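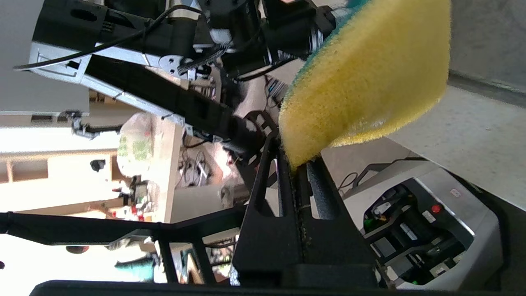
Yellow sponge with a green scouring layer, beside a black gripper finger.

SOLIMAN TO REOPEN ABOVE POLORANO WITH A WIDER TERRACE AND A LONGER LUNCH

Ridge-top restaurant welcomes travelers back in June, with walk-in tables held every day for people who just happen to be driving by

POLORANO - Usonus, the family-run hospitality company behind a handful of roadside inns and dining rooms, is very happy to announce that Soliman, its much-loved restaurant on the ridge road above Polorano, will reopen in June after a winter and spring of rebuilding. The new terrace seats 60 guests, every one of them facing the valley, and lunch will now run straight through the afternoon so that people who have been on the road since breakfast don't have to hurry up the hill to make it.

Longtime guests will remember the old terrace as a cozy arrangement (some would say a squeeze) along the west wall of the dining room, where the best table was the one at the far corner and where people were known to linger over a second coffee in the hope that it might come free. The new one wraps around the corner and continues along the south side, following the shape of the ridge, with a low stone wall on the outer side and two broad steps down to the herb garden. The fig tree has stayed exactly where it was, and the terrace goes around it.

"When I first came up here I was only looking for a place to turn the car around," said Tarcísio Mendonça, chef and general manager of Soliman. "I had missed the road to the coast, I was hungry, I was in a bad mood, and then I got out and there was the whole valley with the clouds lying in it like milk in a bowl. I ate a plate of beans and bread and I forgot where I was supposed to be going. I would like everybody who comes to us to have a lunch like that one, and maybe with slightly better beans."

The restaurant sits at 2,396 feet, high enough that the morning fog usually stays below it. First-time visitors often ask when to come, and the staff have never quite agreed on an answer. Those who open up in the morning will tell you to be there early, while the valley is still covered and only the tops of the hills are showing. The evening crew prefers the last hour of light, when the slopes across the way turn a deep orange and the lamps start coming on down in Polorano. A table at 2 in the afternoon has its supporters too, particularly among those who like shade and a long dessert.

Mendonça has kept the menu close to what regulars know. The braised lamb shoulder is back, along with the white bean stew, the grilled trout with lemon and fennel, and the onion tart that has been on the menu since the very first season. New this year is a picnic board made for sharing, with three local cheeses, sliced pears, walnuts, olives, a small jar of fig preserves and a loaf of the house bread, which comes to the table whole and warm with a knife stuck in it. There is also a proper children's lunch for the first time - a smaller plate of whatever the kitchen is most pleased with that day, plus buttered noodles for anyone who isn't convinced.

The wine list has grown to 19 bottles, all of them from growers within an easy drive of the restaurant, and every one is also poured by the glass. Drivers haven't been forgotten. The kitchen makes its own lemon and rosemary soda, a tart cherry cooler, and an iced mint tea that Mendonça learned to make from his grandmother and has stubbornly refused to sweeten any further, despite a steady stream of requests.

Reservations can be made through Wovix, the booking service used at all Usonus properties, or with a simple phone call to the restaurant during opening hours. A share of the terrace will be set aside each day for guests without a reservation, a habit that goes back to the restaurant's beginnings and that the company was keen to protect. Anyone who pulls in off the road and finds every seat taken is welcome to leave a name at the door and wait in the garden, where there are benches, cold water and, most afternoons, a tray of warm cheese biscuits making its way around.

"So many of our guests never planned to be our guests," Mendonça said. "They saw the sign, or somebody in the back seat needed to stop. We had a couple who came in like that on their honeymoon, and now they come every year with two boys who climb on everything. I don't want a place where you have to know about it months ahead. If you are passing and you are hungry, please come in and sit down."

Inside, the dining room has been given a fresh coat of cream paint, new windows on the valley side and a larger fireplace for the cooler months. The long table by the kitchen door is still there for bigger parties and for solo travelers who would enjoy some company. A small shop counter near the entrance will sell the house bread, the fig preserves, and hand-drawn maps of the ridge road with the pullouts, picnic spots and swimming holes marked on them. The maps were drawn by members of the dining room staff, who were allowed to argue over which swimming hole deserved the star.

Getting there is part of the pleasure, though it does ask for a little patience. The ridge road leaves Polorano just past the old bridge and climbs steadily through oak woods before it comes out into the open near the top. It is paved the whole way, with a number of tight bends, and drivers are kindly asked to use the pullouts and let faster cars go by. Parking is free, with shaded spaces for cars and a separate level area for motorcycles and bicycles. The terrace, dining room and restrooms can all be reached from the parking area without stairs, and well-behaved dogs are welcome outdoors.

Soliman will serve lunch and dinner every day through the season. On Friday evenings the kitchen will set up the grill on the terrace and cook outside, with a short menu written on the chalkboard and music from local players once the sun is down.

About Usonus
Usonus owns and runs roadside inns and restaurants in places where people like to stop the car and look around for a while. Its kitchens buy from nearby farms wherever they can.

Media contact
Usonus Press Office, care of Soliman, Ridge Road, Polorano
Interviews with Tarcísio Mendonça and press visits ahead of the reopening are available on request.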